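3.2 Ingredient purchasing in small catering kitchens

The kitchens in this part of the study all prepare food off site and deliver it. Most of their work is weddings, office lunches and funerals, with a smaller trade in chilled meals for shops. We left out restaurants that cater on the side, as their purchasing is mixed in with the dining room's and could not be separated from the invoices we were given.

Owners in Nenderura and Pleltow were asked to keep every supplier invoice for the month of November and to note on each one which job the goods were bought for. We received 2861 usable invoices from 119 kitchens. Invoices with no readable total were dropped, as were those for fuel, uniforms and rented tableware. Goods bought for stock and not for a named job were kept and given their own code. 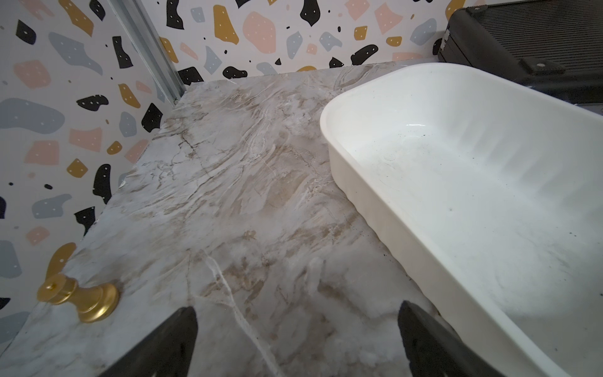 Local buying was defined by where the food was grown or raised, and a wholesaler's address did not count. This caused trouble with dairy. The Samus creamery collects milk from both districts and from farms well outside them, and its invoices do not say which. We coded all Samus butter and cream as local and all Samus cheese as unknown, following what the creamery told us about its collection routes. Readers who disagree can recode these lines; the results for vegetables and meat are not affected.

Vegetables were the category most often bought directly from a farm. Potatoes, carrots, cabbage and leeks made up most of these purchases, and they were usually delivered on a fixed day each week. Owners who bought this way said in interviews that they wrote their menus after talking to the grower. Those who used a wholesaler tended to write the menu first, sometimes months ahead, and then order to it. Wedding menus were nearly always fixed early, and kitchens that did mainly weddings bought less from farms than the others did.

Meat followed a different pattern. Few kitchens had cold storage for a whole or half carcass, and almost all went through a butcher. Whether the meat was local then depended on the butcher's own sources. Several owners in Pleltow believed their beef was local and found, when we asked to see the paperwork, that the butcher could not say.

Figure 2. Work area.
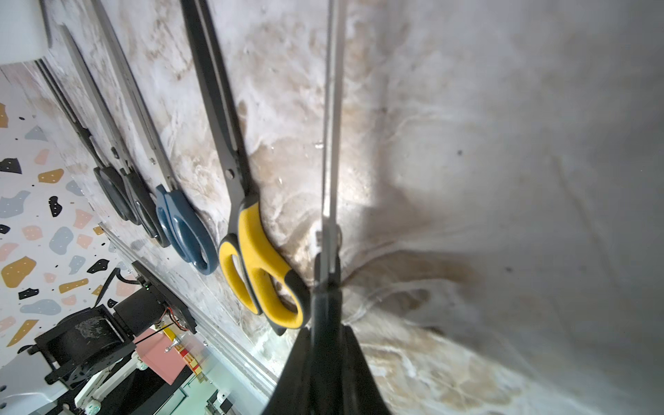
Page last changed: August 10, 2022

Price was mentioned less than we expected. Owners talked more about missed deliveries, short weights and having to telephone several growers to fill one order. A kitchen serving a lunch for 151 people cannot easily replace a crate of leeks on the morning of the job - the nearest wholesaler to Nenderura opens early but holds little stock outside the main lines. Some owners placed a second, smaller order with the wholesaler as cover, and the extra vegetables went into soup or staff meals.

The Dimitrov growers' group was set up partly to deal with this problem. It takes a single order by telephone and divides it among its members, and the kitchen receives one delivery and one invoice. Kitchens that used the group bought local vegetables in more weeks of the month than those dealing with single farms. We cannot say how much of this difference is due to the group itself. Its customers were mostly older businesses with steady office trade, and they may have bought locally before it existed.

The invoices cover one month only, and a late one in the growing season. Salad crops and soft fruit are almost absent from them. A summer count would probably show more direct buying, but it would also fall in the middle of the wedding season, when menus are least flexible. Section 3.3 looks at what owners said about the summer months and at the few complete order books we were able to borrow.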